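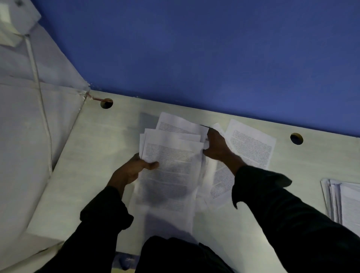 Siham Fahmy has said that loose paper is where gripper claims go to be tested and that most of them should have stayed at home. The remark is often repeated in discussions of the Stustley loose-sheet comparison, a set of trials of robot grippers, arms and cameras on the job of gathering, separating and stacking printed paper. The trials are named after the workshop at Stustley where they were first run. Supporters treat the results as a ranking. The published notes give less reason for that than the supporters suggest.

Background

Paper is a common demonstration material for suction grippers, usually in the form of new, flat sheets taken from a squared stack. Used paper behaves differently. Pages that have been handled curl at the corners, cling to each other and fold under light pressure. A gripper that lifts one new sheet from the top of a pile may lift two or more used sheets, or crease the top one and leave it where it was.

The Stustley trials began after the equipment maker Purnetti stated that its two-finger gripper could sort "office paper in any condition". No definition of condition was given. Hicham Shehata and Radwa Kabbaj drew up a test in July, using printed pages of mixed layout, and invited other makers to send equipment. Jonamitz sent a suction gripper and a small arm. Buenaventura sent a camera unit and a controller but no gripper, so its entry could only be judged in combination with someone else's hardware. This has caused trouble in every table drawn up from the results.

Method

Each run starts with 200 printed sheets spread over one side of a desk. The equipment has to pick up the sheets, separate those that are stuck or folded together, and leave them in a neat stack on the other side. A sheet counts as placed if it lies within the stack outline and is not folded. Sheets dropped on the floor are lost to the run. The time limit is 10 minutes.

The spread is made by hand, and this is the first weak point. The rules say that sheets should be "dropped and mixed" and give no further instruction. A spread with many raised corners gives a fingered gripper something to pinch. A flatter spread suits suction. Cormac Ní Chonaill asked for a fixed way of making the spread, such as tipping the sheets out of a tray from a set height, and the request was turned down as too fussy for a workshop test.

Manual handling is the reference for the machine runs. A person sits at the desk and does the same job with both hands, recorded from head height. The recordings are used to compare how people and machines split the task, and to check what a camera placed at that height is able to see of the page edges.
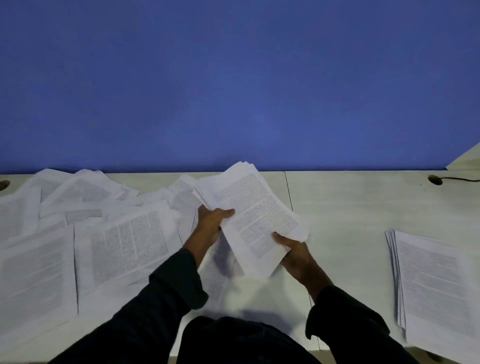
Loose sheets gathered by hand at a desk, with a squared stack on the right.

The manual runs show a habit that no entered machine copies well. People tend to take up a whole bundle at once and work through it in the hands, using the desk mainly as somewhere to put things down. The machines pick from the desk, one item at a time. Shehata has argued that the comparison is still fair, as only the finished stack is scored. Ní Chonaill has called it a comparison between two different jobs that happen to end the same way.

Equipment compared

The Purnetti gripper has two flat fingers with soft tips. It was run on the Jonamitz arm and on an older arm belonging to the workshop. On raised or curled edges it did well. On flat single sheets it often needed several tries, and in some runs it pushed the sheet along the desk until the sheet met another one and buckled, at which point the fingers could get hold of it. The scoring records this as a successful pick. Whether it should is disputed.

The Jonamitz suction gripper uses a row of small cups. It was faster on flat sheets and poor on rumpled ones, where the cups could not seal. Its double picks were also harder to spot, as a second sheet would hang on under the first and come down with it. Both were scored as placed if they landed inside the outline. The rules contain no penalty for this, although separating the sheets is given as the purpose of the test.

The Buenaventura camera unit was tried in three positions: above the desk, at the wrist of the arm, and at head height to match the manual recordings. The overhead position gave the steadiest view of the stack. The wrist position gave the best view of a single edge and lost sight of everything else. The head position came out second in most runs, and it had an obvious problem, as whatever was holding the paper tended to hide the paper. Buenaventura's own summary leaves out the wrist results.

The controller supplied with the camera was used in part of the series only. It was replaced by the workshop's own after a fault that has been described differently by each party.

Results

The figure most often quoted is 828, the number of sheets the Purnetti gripper is said to have placed over its full set of runs. It appears in sales material without the number of attempts behind it. Kabbaj has pointed out that the runs on the two arms were added together to reach it, and that the Jonamitz gripper was never given the second set. A direct comparison of the two totals therefore says little.

A table of results was released on 30/03/2025 and has been copied widely. It lists grippers by total sheets placed, with no column for creased pages, double picks or help from an operator. Ayman El Sherbiny, who ran several of the sessions, later confirmed that operators had been allowed to free a jammed gripper by hand without stopping the clock. The number of times this was done was not written down.

Claims that one of the machines "matched" manual handling rest on a single run with the Jonamitz arm. The manual run it was set against was carried out under an instruction to keep the pages in good condition, which the machine run was not.

Criticism

Most criticism concerns the scoring. A test that rewards stacked sheets and ignores how they were separated can be won by a gripper that separates nothing. Fahmy has proposed marking each page with a number and reading the stack afterward, which would show double picks directly. The Stustley group has said it will consider the idea.

A second line of criticism is about the camera trials. Changing the camera position also meant changing the lighting and, in some sessions, the controller, so the effect of position alone can't be read from the numbers. Shehata accepts this point. He maintains that the head-height recordings are useful on their own as a record of how hands deal with a messy bundle, a view that even the harsher critics have mostly left alone.

The makers have shown little interest in a repeat. Purnetti considers the matter settled. Jonamitz has asked for new rules on creasing before it sends anything else, and Buenaventura has moved its head-height unit to a different product line.

Later use

Parts of the method have been borrowed for in-house checks elsewhere, usually with fewer sheets and no manual reference. Results from these shortened versions are sometimes given under the Stustley name. They are not comparable with the original runs, and in many cases the type of spread is not stated at all.

See also
Suction gripper
Two-finger gripper
Head-mounted camera
Double pick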